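Home | Questions | Tags | Members | Ask

Budgeting for hand-held gripper tools: what belongs in the first request?

Asked by Frida Ladefoged, Sep 6, 2026

Our department at Utthorpe is preparing an equipment request for four hand-held grippers to record kitchen tasks. The quotation from Starnar covers the tools only. We are required to submit one request per fiscal year. Which additional items should be included, and how many spare finger pads are customary?

2 answers

Kolbrún Kjærgaard
Include spare pads, fasteners, charging equipment and storage. We requested 40 pads for four tools and had to reorder before the year closed. A second request of 100 was sufficient. Please also confirm whether the vendor quotes pads singly or in pairs — our first order was misread on this point. Shipping to Laxdal was billed separately.

Skarphéðinn Gunnlaugsson
Ask for a service contract. It costs more.

Comment from Meifang Liao: Our purchasing office did not accept a service contract on the equipment line. It had to be entered under operating costs.

Related questions
Plarnine or Starnar for small orders
Depreciation schedule for shared lab tools
Is a quotation valid after 115 days?
Combining two departments on one purchase order

Addendum to the question, Frida Ladefoged
Household goods will be a separate line in our revised request, and I would appreciate comments on its scope. The draft list is based on a tabletop cooking station: an induction cooktop, a stainless steel pot, a two-slice toaster and a divided serving tray, with dry goods such as soybeans and mung beans. The clear lid should have a knob that the ribbed orange pads can close on from both sides, and I have written this into the specification. Replacement lids are listed individually — the supplier will otherwise substitute a complete pot set.
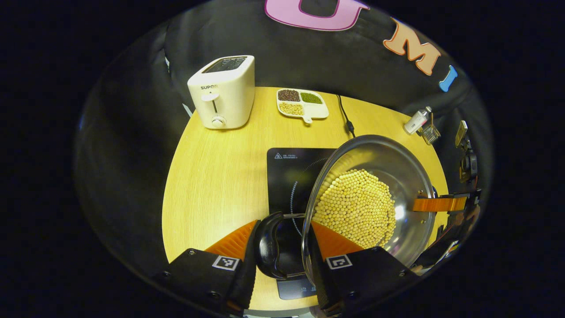
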